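Home | Features | Reviews | Festivals | Archive

Print this article | E-mail this article

The Long Table: Domestic Space in the Films of Tineke Van Leeuwen

The Clarkcombe retrospective opens in November with a restored print of "Naltavau," the second feature by Tineke Van Leeuwen and the one that established her reputation outside her own country. It is a film in which very little is said and a great deal is served. A family of five waits for an uncle who has written to say he is coming home. Dinner is laid, cleared, and laid again. The uncle's letter is read aloud twice, and on the second reading a sentence has been left out.

Van Leeuwen came to directing from set decoration, and her interest in the household object has never left her. Critics of the period complained that her actors were upstaged by the crockery. The complaint has some basis in the early shorts, where the performances are stiff, but it cannot be sustained against the features. In "Naltavau" the mother's hands, smoothing the same stretch of linen in four separate scenes, convey more of her history than the dialogue is permitted to disclose.
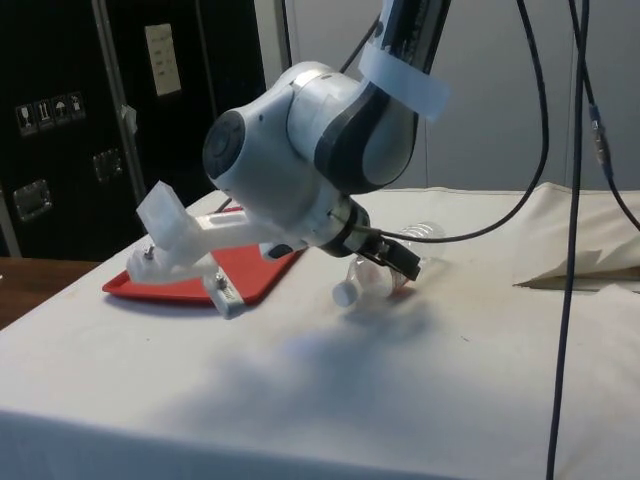
A Difficult Middle Period

The three films that followed were produced by Gurkico, a small company with more ambition than capital. "Jardine," the best known of them, was to have run 122 minutes. The distributor requested cuts, the director declined to supervise them, and the version released to theaters omitted the whole of the railway journey on which the second half depends. Audiences were understandably confused. The picture closed quickly and was seldom shown for many years afterward.

The restoration to be presented at Clarkcombe returns the journey to its place. The effect is considerable. Jardine, a schoolteacher who has inherited a house she does not want, no longer appears merely indecisive. Her silence at the dinner given by the neighbors can now be understood as that of a person who has already sold the property and has yet to say so. 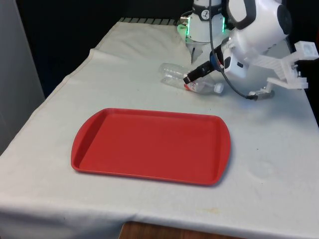 Red tray on a white tablecloth.

That dinner remains the finest sequence in Van Leeuwen's work. It is staged in one room, with the camera placed a little above the height of a seated guest, and it proceeds for eleven minutes without music. Conversation turns to the price of coal, a daughter's engagement, and the condition of the road. Each subject brings the neighbors closer to the question they wish to ask. The director withholds close-ups until the host finally asks it, and then gives the close-up to his wife.

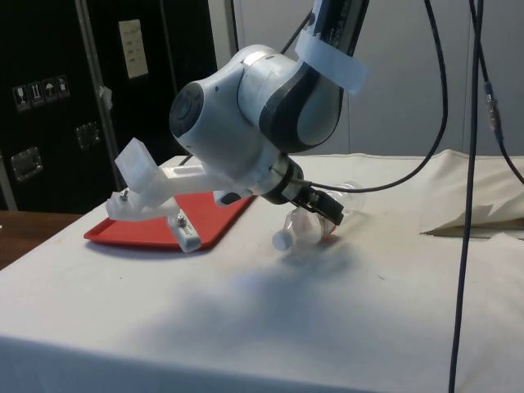
Less persuasive is the final reel, in which the house is seen under new ownership. The restorers have worked from the director's own notes, which run to 676 pages, and there is no reason to doubt that the ending is the one she intended. It nevertheless explains too much. The earlier scenes had trusted the viewer to imagine what would become of the rooms.

The retrospective is accompanied by a catalog, printed in an edition of 1000 copies, with essays on each of the features and a full account of the restoration. Screenings of "Naltavau" and "Jardine" will be introduced by members of the programming staff. The shorts will be shown together in a single program.

Related Articles

Set Decorators Who Became Directors
Restoring the Railway Scenes in "Jardine"
Clarkcombe Announces Its Full Program
Silence and Sound in the Family Drama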